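Ticket: Reminder for daily note to partner is sent twice, or not at all
Product: Chala for couples, shared account
Status: Solved, waiting for confirmation

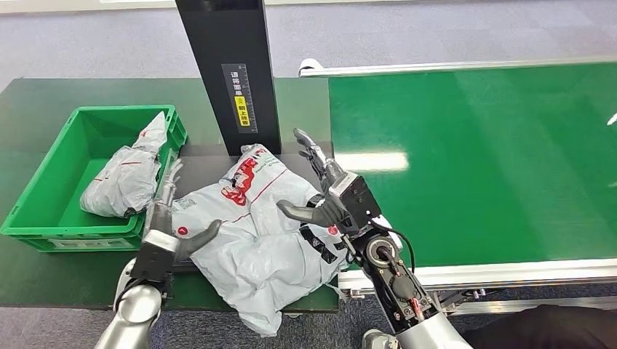 Hello support team. I use Chala together with my wife. We live in two cities for the moment, I am in Ornau and she is in Civumholm, so the small notes in the app are important for us. Each morning I write her one kind sentence, and the app should deliver it at 7:30 in her time. In September this stopped working well. Some mornings she gets the same note two times, and some mornings she gets nothing and thinks I forgot her.

What I tried already:
- Logged out and logged in on both phones.
- Removed the pairing and made it again with a new code.
- Turned off battery saving on my phone. Hers was already off.
- Made the note shorter. I read in your help pages that the limit is 1000 characters. My longest one had 800, so I think it is not this.

The note history says "delivered" for all 73 notes, also for the missing ones.

Reply from support
Thank you for the clear list. Please open Settings, then Our Times, and tell us which city is shown for each of you. Please also check if "Repeat until opened" is on.

Customer
For me it shows Ornau, correct. For her it shows Lukimham, where she lived before. "Repeat until opened" is on. I did not know this setting, and she also did not touch it.

Reply from support
The old city explains the missing notes. They go out at the morning hour of Lukimham, when her quiet hours in Civumholm have already started, and the app then hides them without a sound. The double notes come from the repeat setting. Please change her city on her own phone, turn off the repeat, and wait a few days.

Customer
We did both changes in the evening. After 5 mornings all notes came one time and at 7:30. She also found the hidden ones in the folder "Quiet" and read them all together, which made her very happy.

One question is still open for me. Can the history show "hidden" and not "delivered" in such a case? We had a small argument because of this word.

Reply from support
We passed your request to the app team. The ticket stays open until you confirm that it can be closed.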